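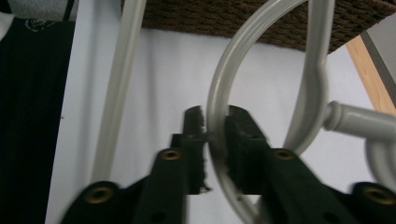 The Coat Stand from Florkska

Fengying had wanted the gray coat stand out of the hall since April, and yet every time she got as far as taking hold of it she remembered some coat or other that used to hang there, and that was the end of the morning! It had come on the ferry from Florkska, 35 years back, with a loop at the side where Keyvan Ghaffari (her neighbor then, and a great one for umbrellas) always leaned his.

"You could sell it," said her niece.

"I could," said Fengying, and she ran a cloth around the smooth curve of the rod, all the way along the little groove and back again, and then went to see if Keyvan was home, as it looked like rain.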